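Teaching the arm, weeks one and two

In May I started a small job beside my studies. Nazanin Karimi, who leads our little group at Brivel, asked me if I had patience and steady hands. I said yes to the first and was less sure about the second. Since then I sit most afternoons at a white table with toy food on it and I show a robot arm how to do kitchen work.

My family thinks I write programs. I have explained to them on the phone that I write almost nothing. I move the arm, the computer keeps the movement, and later somebody trains a model from many such movements. In my mother tongue we have one word for teaching and for training an animal, and my uncle now uses this word every time he asks about my work.

There are two ways to show a task. In the first one you take the arm with your own hands and lead it to where it should go. The motors become soft and you feel only the weight. In the second one you stay away from the arm and drive it with a controller. I began by hand, as everybody does in our group, and I was quite proud after the first hour.
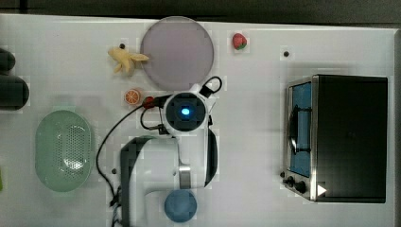 My pride did not stay long. When I looked at my recordings with Mhairi Halliday, she pointed to all the places where I had stopped to think. A person who watches does not see these stops, but in the data they are long, and a robot that learns from me will also stop there and think about nothing. So the first rule I wrote in my notebook was: decide before you touch. I say the task aloud to myself, then I do it once in the air with my own hand, and only then I start the recording.

The second rule is about height. I always lifted things too high, as if the table was full of tall glasses. Mhairi asked me to come down by 5 centimetres, and the movements became shorter and calmer.

Remote control was harder for me. With the controller I do not feel when the fingers touch something, I must see it. On a round thing this is easy enough. On a long thing, lying on a plate, I often came with the fingers turned the wrong way and had to go back. I lost up to an hour on one such pick on my first day, and I went home with a stiff neck.

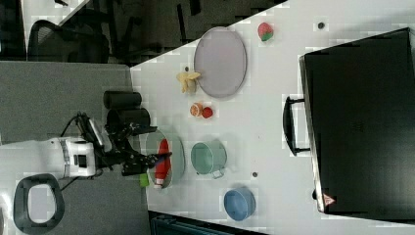 The gripper over the plate, with the teal pot waiting on the right.

What helped me was to turn the wrist early. Before, I moved the arm to its place and then turned the wrist above the object, very slowly, always correcting. Now I turn it on the way. It is the same with parking a car, my friend says, but I do not drive, so I cannot judge this.

We also change the places of the things between recordings. At the beginning I put everything back exactly as it was, because I like order. Nazanin saw it and moved the banana, then the strawberry, then nearly all the rest. If the orange is always in the same spot, the model learns the spot and knows nothing about oranges. I understood this at once, but my hands still want to tidy.

The tasks I liked most were those with bottles. You must take the bottle at the middle, not squeeze it too much, bring it over the bowl and keep the cap down. Nothing comes out, of course, we only pretend. Still I caught myself holding my breath each time.

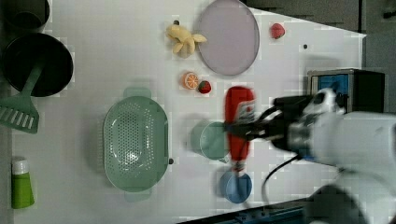
What I write down after each session

My notebook has become a bit long, so I copy here only the part which I use every day.

The number of the last recording. Yesterday it was 1074, for the whole group and not for me alone.

Which recordings I want to throw away, and why. Mhairi prefers one honest sentence to a polite one. "I bumped the plate" is enough.

If I worked by hand or with the controller. I forgot this for 3 recordings and had to watch them all again.

How tired I am. This was my own idea. After two hours my movements get small and nervous, and I can see it in the curves the next morning.

Next week I shall try the drawer task, which has a bad reputation in our group. If somebody who reads this has done it with remote control, please write me how you hold the handle while pulling. I tried it twice already after work and both times I lost it halfway.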